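Tallumeo recipe notes – README

Short recipe texts, typed up from handwritten cards and diner menus. 1,532 entries, one per line, tab separated. Version of June 2020.

Columns
id, title, ingredients, method, source, flag

Sources
Cendov cards – most of it. Dusska menus – titles and ingredients only, method is empty. Akande notebook – good stuff but teh handwriting is rough, 11 entries flagged "unsure".

Cleaning
Fractions to decimals. Cups and spoons left alone. Brand names dropped when I caught them. Spelling fixed in titles, not in methods. Four duplicates still in there, will get to it.

Known problems
Oven temps missing in a lot of the older cards. "Butter the size of an egg" is not a number and I'm not converting it. Dusska prices got stripped out, don't ask for them.

Questions – Osaze Isah, open an issue.

Ingredient splitting is the part that needs work. Toppings, bread and filling all land in one field, so "burger" entries are a mess – a sesame seed bun and the patty should be seperate items, same as they sit below, buns in a clear container and the patty on white paper in a metal tray. Next version splits on component. Sauces stay lumped for now.
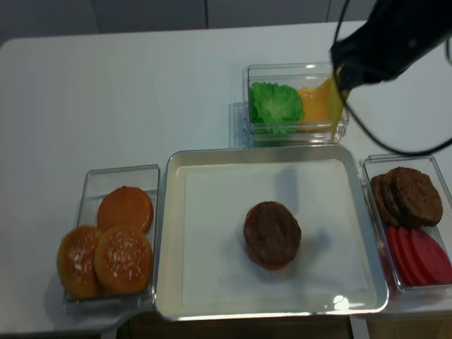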